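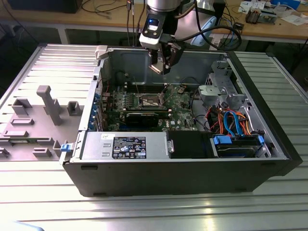
An opened desktop tower on the work table, motherboard facing up.

The trainer who runs the Posora barn doesn't own a watch. She has a stopwatch on a bootlace, and she trusts it about as far as she trusts the weather.

"It says what it says," she told me over the rail at Skodham, where her string had finished its gallops before most of the town had found its coffee. "Then the horse comes back and tells you something else."

The horse of the moment is Kongkaew, a four-year-old gelding who cost $3000 as a yearling and was, she says, overpriced. He bit the van driver on his way in. He has since won four times going long on the grass, which has improved his reputation more than his manners.

His next start is the Skotlow Handicap in February, and the handicapper has given him 121 pounds to carry. She has opinions on that, most of which I agreed not to print. "It's a compliment," she said finally. "I'd have settled for a card."

I asked if she was tempted to skip the race and wait for spring. She looked at me the way Kongkaew looks at van drivers.

"He's fit now. You want me to put him in a drawer?"

The barn holds 90 stalls and she fills 22 of them - the rest go to bigger outfits with matching jackets. She'd like a few more horses, though she won't phone owners to ask. "They call when you win. They call when you lose, too, but they talk faster."

By half past nine she was hosing down the gelding's legs herself, keeping well clear of the teeth.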